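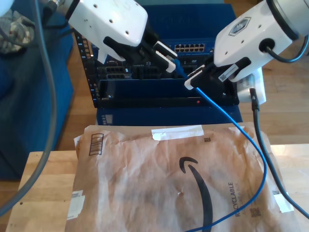
My brother-in-law Sheldon Morin runs the money side of a small hosting outfit in Farwood, and last January he called to ask what I thought of a quote. Two arms, a stand, a software license, a year of support from a reseller called Warkora. He wanted to know if the price was fair. I told him the price was fine and the budget was wrong, and we've been arguing about it ever since!

My complaint is that people budget for the arm. They get three quotes, they haggle, they feel great about the discount, and then the thing arrives and has to deal with cable. Cable is awful. It bends, it drags, it swings around and hooks on whatever is next to it. A box stays where you put it. A network cable has its own ideas, and a port is a very small target (I miss it myself, usually on my knees behind a rack).

So the money goes to other stuff. Fingertips, for one. Sheldon had a spare set down at zero, and I made him put in 2,000 dollars for grippers and pads before anything else. Then a practice rack. You don't want to learn on the one your customers are paying for, so buy an old server and a tired switch and let the arms bump into those for a few months. The total for what I'd call the boring pile came to 3,876 dollars, and he groaned at every line of it.

The biggest cost won't be on any quote, though, and that's hours. Somebody has to set up the job, reset it, and set it up again. At Florton, where I used to work, we bought a nice machine and gave it to a guy who already had a full-time job. Guess how much use it got. If you can't free up a real person for two days a week, I'd hold off a year and spend the money on better labels and shorter cables.

I'm not against the arms at all, by the way. I like them, and two is the right number for this kind of work — one to hold the cable, one to steer the plug. Sheldon is now looking at a second quote, from Hirose, with a lower sticker price and no training included. I've asked him to send me the whole spreadsheet this time, boring pile and all.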